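Looking after cricket gear between games

I've played for Isomside thirds for more summers than I'd like to admit, and for most of them my kit lived in the trunk of the car from one game to the next. Don't do that! Hajnalka Hegedűs, who opens the bowling for us, finally shamed me into a proper routine, and my gear has lasted a lot longer.

Knocking in a new bat

Go easy. I put a thin coat of raw linseed oil on the face and edges, leave it lying flat overnight, then start tapping with an old ball or a mallet. I do 1,000 light taps before I think about hitting anything harder – ten sessions of 100, usually with the radio on. Keep the oil off the splice and the stickers.

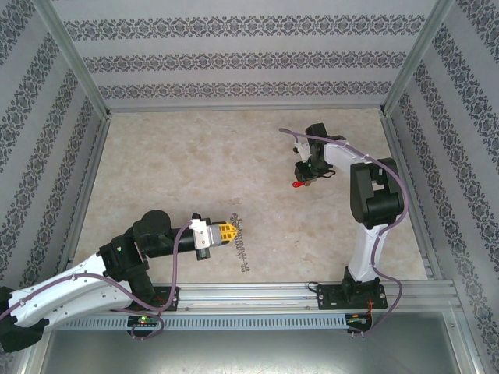 Pads are the next job, and they're easier than people make out. Wipe them down with a damp cloth and a drop of dish soap, then stand them up somewhere with air moving past both sides. I do mine on the kitchen floor, and if yours is a pale cream one with a tan and pinkish mottling like the floor in the photo, put newspaper down first, because red ball marks and pad whitener get everywhere. Don't put them on a radiator. I cracked a lovely pair of Briltas that way.

Gloves

Turn the cuffs back, undo the straps and hang them by a finger. If the palms have gone stiff, rub them between your hands for a minute or two until they loosen up. I carry two pairs and swap at drinks when it's hot, which in July at Drerkdale is always (17 overs there in the sun and you could wring mine out).

Spikes

Loosen every spike when the season ends and put a dab of grease on the threads. Szabolcs Vincze left his in all winter and ended up drilling two of them out. Tap dried mud off with an old toothbrush handle before you reach for the water.
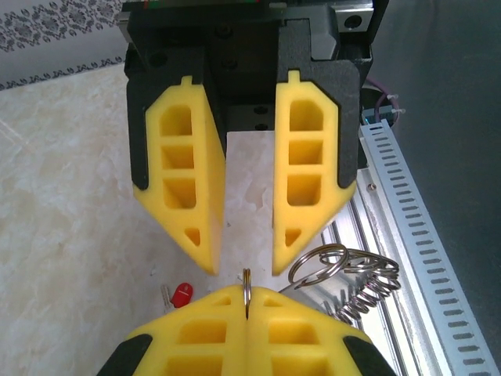 The bag

Empty it completely once a month, even the little side pocket with the old tape in it. Shake it out, sprinkle baking soda in the bottom, leave it overnight and vacuum. Mine's a big Tsai with wheels, and the wheels need a squirt of silicone spray now and then or they squeal all the way to the pavilion.

Regripping

Roll the new grip onto a cone, dust the handle with talc and push down in one go. Finish with tape at the top and bottom.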